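Grippers get chosen late and blamed early. When Chibuzor Ugwu set up the controller comparison at Modow, the arm was already fixed and the simulator was already running, so the end effector and the control loop were the only variables left to argue over.

The task was short. Pick up a small lettered block, put it on a flat square, open, retract. The arm got 3000 simulated attempts with each of two controllers, the in-house Kerotik stack and a position-only baseline from Stutetti. Block positions and headings were redrawn at every reset.

Failures were logged by cause. The baseline lost 401 attempts, most of them at the grasp, where a finger came down on a block edge and pushed it away. Kerotik lost fewer at the grasp and more at release. Ugwu puts that down to its force limit, which opened the fingers slowly and let the block rotate before it settled.

“Yaw is the whole problem,” he says. “A cube forgives you four ways, and then you miss all four.”

Camera placement mattered more than the team had planned for. Views from above gave good planar position and poor finger height. A low view fixed the height and lost blocks behind the hand. The final setup used both – at a cost of 16 milliseconds per control step.

Simulated workcell, high views first, then low:

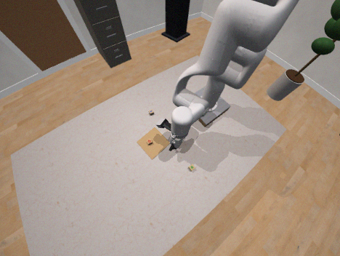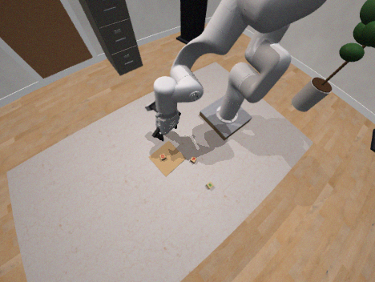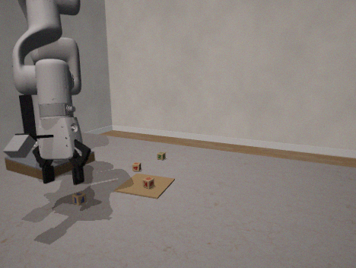
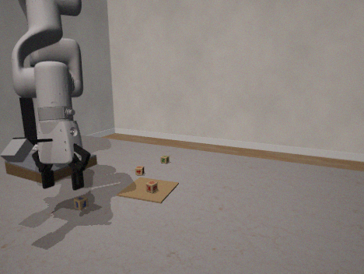 Contact friction remains the weak point. The simulator applies one coefficient per surface, and real finger pads wear unevenly. Babalola, which supplies the pads for the hardware trials, measured its own samples in February and found enough spread to reorder the two controllers on release errors. Ugwu has since randomized friction at each reset and is rerunning the full set.

Hardware trials will use 3 pad compounds and the same block set. The baseline stays in, mainly as a check on the logging.

Contact the editors | © August 2019 | Back to top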